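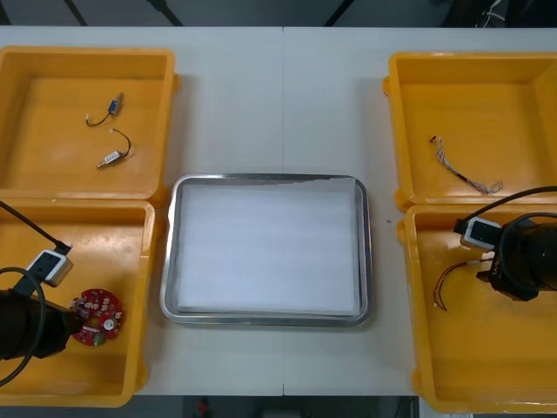

Kitting bench, four yellow bins and the tray in the middle.

Posted in: Shop Floor > Automation & Jobs
14 replies · 1,353 views · 6 people watching this thread

benchrat_lou
So this is what took over the kitting table on our side of the building. Two arms, one tray. Round red board, a harness, a couple of small cylindrical parts and a bundle of leads get put together in the tray so the assembly bench gets a full set. I did that job by hand for years and so did three other people on my shift.

Management calls it the Jeltero cell and says no jobs are going away. Fine. What I want to know from people at other shops is what your day looked like six months later. Ours at Rosesow started in December and I already feel like I spend my shift feeding bins for something that's slower than I am.

tapeandsolder
Slower isn't the point, they'll tell you. It runs through lunch.

benchrat_lou
It does not run through lunch. Somebody has to be within reach of it, and that somebody is eating at the bench now.

Vern_K
I'll take the other side. We put in something like it at Kneath and I was as sour as you are. Kitting was the worst job in the place. 200 trays a shift, same five parts, and my thumbs were shot from connectors. I don't miss it. Now I do rework and incoming inspection and I learned to read a drawing properly. Would not go back.

tapeandsolder
How many people did kitting at Kneath before, and how many do rework now?

Vern_K
Four and 2. One retired, one went to shipping. Nobody was walked out.

tapeandsolder
So two fewer on the bench. That's the part that never makes it into the slides. 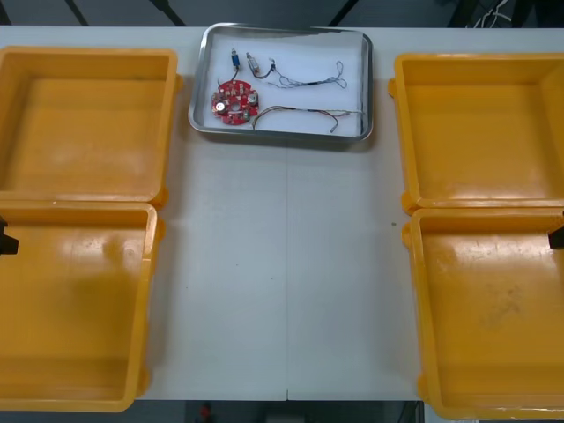
benchrat_lou
And wire is where I stop believing the brochure. A board is easy, it's flat and it stays where you put it. Leads flop. They catch on the rim of the tray, they catch on each other, and when you lift one you get its neighbor. My hands sort that out without me thinking. We were told 300 trays a shift by spring. I'd like to see the count sheet, and I'd like to see who straightened the harnesses before they got counted.

Because that's my job now, laying harnesses in the bins with the ends facing the right way. They call it "presentation." It used to be called nothing, it was two seconds of kitting.

m_ortega_qc
That's a real thing and I wish more people wrote it down. The fussy part of the task doesn't vanish, it moves upstream to a person and loses its name. Then the time study only looks at the cell.

Write your minutes down, Lou. Every time you step in, tick a sheet. I did it for a month at my last place and it changed the staffing numbers. It didn't change them back to what they were, but we got a body for second shift.

Vern_K
Agree with the tick sheet. Disagree that the robot is the villain. If the harness came from the supplier on a card you'd have no untangling for anybody, person or machine. That's a purchasing problem.

benchrat_lou
We asked for carded harnesses for years. Answer was always too expensive. Now that there's a cell, guess what's being quoted.

tapeandsolder
LOL. There it is.

idris_hughes
Idris Hughes here, I do process engineering at Vurnetholm, so throw tomatoes. I've put in three cells and two of them I would defend. The third was a mistake and we pulled it on a Saturday when the line was down so there wouldn't be a crowd.

What went wrong with that one was that we asked the kitters what they did, and they told us, and none of them mentioned the checking. A good kitter sees a bent pin or a lifted pad on the way past. We didn't replace that with anything. Scrap at final test went up and it took weeks to see why.

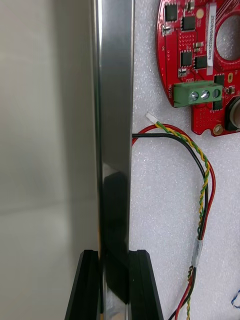 idris_hughes
Continuing, hit post too early. Look at the boards you handle. Screw terminals, chips, a label with a code on it, little caps all over. A person picking one up turns it over without being told to. If your cell isn't set up to inspect, then somebody further down has to be given the time to do it, on paper, with their name next to it. Ask for that at your next meeting before you argue about headcount. It's harder to wave off.

benchrat_lou
That's useful, thanks. I don't trust the headcount promise any more than I did this morning but I can bring that in. Pretty sure inspection isn't on anybody's sheet right now.

m_ortega_qc
It's never on anybody's sheet.

Vern_K
It's on mine. That's literally the job I moved to.

tapeandsolder
Then Kneath did one thing right. Still two fewer people.

Vern_K
Still two fewer people, yes. Not arguing that.

Tags: kitting, wire harness, staffing, cobots, shop talk
Share (9) · Report thread
Contact the moderators · Forum rules · Back to top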